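The White Table

Thoa Triệu bought the table in January, over the objections of everyone she had asked, and she had asked a good many people.

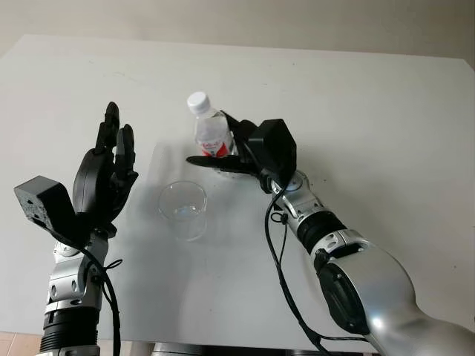 Her cousin Arsen said white was a foolish color for a kitchen, and that she would be scrubbing it until she was ninety. Her neighbor Ecaterina Furtună, who had raised three boys around a pine table you could have parked a truck on, came across the hall in her slippers, ran her palm over the top, and said only, "Well, it's very smooth." From Ecaterina that was close to a funeral speech.

But Thoa had wanted a white table ever since she was a girl in her aunt's apartment over the Fallance bakery, where every flat surface was buried under receipts, thread, and somebody's half-peeled orange. She used to lie in bed and picture a table with only a drink of water on it, and plenty of room to put her elbows. It seemed to her the height of riches, more than a car, more than the fur collar the landlady wore to church.

So she wiped it every morning and every night, and she told her visitors to mind the pens, and for a while the visitors (she could tell) came a little less often.

Then one wet evening Định Ung from downstairs knocked to say his stove had quit again, and would she mind if he finished his soup on hers? She did not mind. He brought the pot, and the pot brought Ecaterina, who could smell ginger through two doors, and Ecaterina brought her youngest, who had fractions to do and a pencil that smeared. There were not enough chairs, so Arsen, who had turned up to borrow a ladder, sat on the ladder.

It was past eleven when they all went home, calling good night up and down the stairs and forgetting a scarf. Thoa ran the cloth under the tap and came back to the table. There was a gray smudge near the middle, the size of a boy's wrist, where he had leaned over his sums.

She stood there quite a while with the cloth dripping on her foot. Then she hung it over the faucet, turned off the light, and went to bed.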